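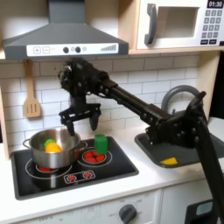
Orozco, February

Equipment planning for a tabletop manipulation cell is the process of setting the scope, cost and schedule of a small robotic workstation before purchase. The term usually covers the arm, the gripper, the fixtures and the objects to be handled. A toy play kitchen is a common low-cost fixture: it offers a stovetop, a sink and a pot at reduced scale, and worn parts can be replaced cheaply.

Budget structure

Planners separate capital items from consumables. In the Marnex worksheet, drawn up by Trinidad Esteban, the arm and its parallel gripper form one line and the fixture another. Toy food, blocks and utensils are entered as consumables, with a ceiling of $2,000 per year. Spare gripper fingers are listed separately — they wear faster than the joints and are often left out of first estimates.

Lead time and layout

The worksheet allows 14 weeks from order to acceptance, of which 9 are supplier lead time. Reach should be checked against the fixture before the order is placed. An arm mounted beside the sink must clear the faucet and still work under the range hood, and a mount in the wrong position may require a second purchase.

Staffing

Otis Tran's revision for the Vinetitz site added two operators per cell and moved their training into the capital budget. Maintenance contracts are quoted separately.

See also: Hoderora mounting standard; Gripper selection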